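Speaker notes: Gathering examples for a two-handed robot
Esther Nyaga, Gistach
21 Oct 2020

Start with thanks to the hosts. Say who I am: I run the recording sessions at Gistach. I don't write the learning code, so questions on that go to the Durnamska team at the end.

Slide 1. What I'm covering
How we collect examples, what we throw away, and what I'd change. Leave ten minutes for questions.

Slide 2. The numbers
We have recorded 3,730 attempts on the tabletop tasks. Of those, 930 were marked unusable and taken out. Let that sink in before moving on. It's a quarter of the work, near enough, and most of it went in the first month. The worst single cause was the operator starting to move before the recording had begun: 163 attempts lost that way. We now have a spoken "go" and a two-second wait.

Slide 3. What an attempt is
One operator, one instruction, one go at it. "Put the tape next to the drink carton" is an instruction. "Tidy up" isn't, because two operators will do two different things and both will be right. Keep the instruction short and write it down before the arms move. If the operator changes their mind halfway, stop and mark it.

Failed grasps are kept if the operator recovers. Worku argued for this early on and we were slow to agree. A second try at a slippery object is useful to learn from. A dropped object on the floor is the end of the attempt.

Slide 4. Choosing objects
Pause here, people always ask. We want things that behave differently when you close a hand on them. Hard, soft, crinkly, thin bits that flop. Shop-bought is fine. We stopped using matching sets of blocks in September.

Don't line things up. New staff do it without thinking, so check the layout before each batch.

Slide 5. The table
Leave this one up while I talk about starting positions.

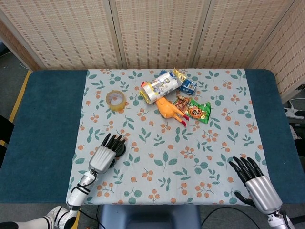
Start position, both hands open. Objects: tape roll, wrapped package, drink carton, rubber chicken, snack bag.

Points to make:
- The patterned runner is there on purpose. Plain cloth gave us a system that did badly on anything else. We change the cloth between batches.
- Objects are close together, and the snack bag overlaps the chicken's feet a little. We want some of that in every batch.
- Hands go back to rest on the cloth before each attempt.

Slide 6. Checking
Tuneo is our review tool. Two people watch each attempt, and neither of them can be the operator. If they disagree it goes to me. I had 626 of those, which is too many, and most came down to wording in the instruction.

Slide 7. What I'd change
Write the instructions first and choose the objects after. Shorter sessions, as operators get sloppy past forty minutes. Review the same day.

Ask for questions. If nobody starts, offer the one about left-handed operators.

Contact: Esther Nyaga, Gistach | © 2020 Gistach | Back to top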